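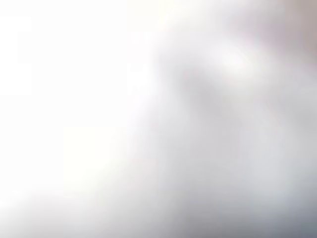
Reading time: 7 minutes

Skiva arm kit with wrist camera, keep it or send it back?
Posted by Jaqueline Aguirre in Small Workshop Kit
81 views

Need a decision on this quickish as the return window is nearly up. Bought the Skiva arm kit from Doleo, the bundle with the gripper and the wrist camera, 800 quid all in. Arm is fine. Arm is good even. It's the camera I can't make my mind up on.

What I want it for: I make up little sewing repair packs. Card of thread, needles, buttons, in a box, lid on. Want the arm to pick the thread cards off a tray and put them in the open boxes while I do the rest. Same bench, same height, every day. Not asking for miracles.

Wrist view at the bench is white most of the way across the left and then soft grey on the right, no edge in it anywhere. There's a darker streak slanting through the grey and one bright spot next to it and I couldn't tell you what either of them is. Pliltutix (the software that comes with it) says "camera connected" with a green tick, so as far as it's concerned all is well. Find Card then says nothing found, which I can't argue with.

What I've done so far:
Taken the film off the lens. Yes really, checked twice.
Swapped the cable for the spare in the box.
Updated Pliltutix.
Restarted everything in every order.
Read the manual, which has one page on the camera and most of that is how to screw it on.

Without the camera I can teach it positions by hand and it goes back to them very nicely. Put a card down in the same place and it'll pick it up all day. But then I'm paying for a camera I don't use, and the arm on its own is a good bit cheaper. So do I

keep the bundle and sort the camera out
send it all back and buy the bare arm
send it all back and look at the Espinoza one, which I've only seen in a video

Also is there any way to set the brightness yourself, can't find it in the menus anywhere. I'm OK with a screwdriver, not OK with typing commands. Doleo support have had my email and sent me a number for it and nothing since.

Thanks in advance, sorry for the rush

Ilari Laaksonen

Keep it for now. I run the same bundle, have done since last July, different job (sorting fixings into trays) but same camera.

Brightness is there but they hid it. In Pliltutix go to Devices, click the little picture of the arm, not the name, the picture. Side panel opens. Scroll past the motor stuff, right to the bottom, "Camera, more". Then:

Exposure. Comes set to Auto. Change it to Fixed.
A slider shows up. Start it well down to the left and bring it up bit by bit with the arm parked where it'll be when it looks for the card.
Gain. Leave on lowest. Only bring it up if you've run out of slider.
Press Keep. If you close the panel with the cross it forgets the lot. No warning.

Then focus, separate thing. The lens on mine turns. There's a tiny grub screw on the side of the housing, smallest hex key in the bag, slacken it a touch and the front ring turns by hand. Print something with small writing on it, lay it flat on the bench, park the arm at the height you want to look from, turn the ring till you can read it on screen. Nip the screw up again. Not hard, it's plastic.

Do the focus second. You can't judge focus on a picture that's mostly white, I wasted an evening on that.

Bigger point though. The camera is made to look from a distance. It has a shortest distance it'll focus at and anything closer is just mush whatever you do with the ring. So you want two positions: a look position up high, and a pick position down low. Look, find card, then go down and don't ask the camera anything on the way. If you taught Find Card with the gripper already right down over the tray it will never work, doesn't matter how good the camera is. The setup wizard sort of nudges you into doing exactly that because it asks for the pick position first and then runs the find from wherever the arm's stopped. Bad wizard. Skip it and add the steps yourself:

Move to (look)
Wait, give it a second to stop wobbling
Find Card
Move to found, with height offset
Close gripper
Move to (box)
Open gripper

Save the look position under a name that isn't "Position 1" or you'll overwrite it, ask me how I know.

On lighting: if you've a desk lamp pointing at the tray, try it off. Then try it from the side and lower. Pale card and a lamp straight over the top is a bad mix with this camera. A dark mat under the tray helped mine more than anything I bought. Bit of old felt.

On whether the bundle's worth it. For me yes, but mine come in any old how and I need the looking. If your cards always sit in the same slots then maybe you don't. Have a think about that before you spend a weekend on it.

Vernon Lévesque

send it back. had one, camera was rubbish, went on the shelf. life's too short. Espinoza is better built from what i hear but havent used it

also check the usb port, some of the front ones on a pc are weak

Milagros Ignacio

Bit late in the day and I've got boxes to get out so this'll be quick. Agree with nearly all of Ilari's, the menu route is right. On the newer Pliltutix it says "Advanced camera" and not "Camera, more", same place.

Can't tell you if yours is faulty, you'd need to try it somewhere else first. What I'd do before the window shuts, whole thing takes less than a cup of tea:

Move the arm well clear of everything, up and back, nothing near the front of the camera. Check the view. Hold the printed sheet out in front at arm's length and move it away slowly. If there's any distance at all where you get edges, even rough ones, the camera's probably alive and it's settings and distance. If you get the same white and grey with the sheet anywhere, near or far, and the exposure slider does nothing to it, I'd stop there and ask Doleo for a swap. Don't let them talk you through reinstalling again. Quote the number they gave you and ring, don't email, the phones open at nine in the morning and the email goes to the same people only slower.

Ask for the camera only to be swapped. They'll do it, they did mine, and you don't have to box up the arm. Pain to get the foam back in round the elbow so worth avoiding.

Don't touch the grub screw till you've done this!! Not saying they'd refuse a return over it but there's a blob of something over the head on mine and once it's broken it's obvious you've been in. Exposure first, sheet test second, screw last and only if you've decided you're keeping it.

On bundle v bare arm. Thread cards in a tray, same bench, same height. I wouldn't bother with the camera. I do something close (hair grips onto backing cards) and I started with the camera and ended up cutting a bit of ply with slots in it so every card sits in the same place. Taught positions, no Find at all. It's quicker as well, no waiting for it to have a think. The camera comes out when I do mixed orders and otherwise it lives in a drawer.

Downsides of no camera, to be fair to it:
an empty slot, it doesn't know, it'll go and pick up air and drop air in the box
knock the tray and you're re-teaching, so screw the tray down
new pack size means new positions, though copy and shift in Pliltutix does most of that

Empty slot you can get round with the gripper check. Under Close gripper there's a tick box, "stop if closed fully". A thread card's thick enough I'd think? Hair grip cards are only just. Try it.

And ask Doleo if they sell the camera on its own later. They did when I last looked. So bare arm now and add it after isn't a daft way to go, works out a bit more in total but not silly.

Espinoza, used one at a friend's unit. Nice and solid, heavier, louder. Software is worse than Pliltutix for somebody who doesn't want to type commands, you'd be typing comands by lunchtime. I wouldn't, for you.

Jaqueline Aguirre

Thank you all, that's loads. Found the menu, would never have clicked on the picture. And yes my look position was the pick position, used the wizard like it told me to.

Lamp is straight over the tray as well. Course it is.

Going to do the sheet test tonight before I touch any screws and ring Doleo in the morning either way. Leaning bare arm and a slotted tray. Milagros, how deep did you cut the slots, and do the cards lean or lie flat?

Milagros Ignacio

Lean. Flat and the gripper can't get under them. Slots only deep enough that they stand without flopping, I did a test bit in thick cardboard first. Leave room either side for the fingers when they're open, more than you think.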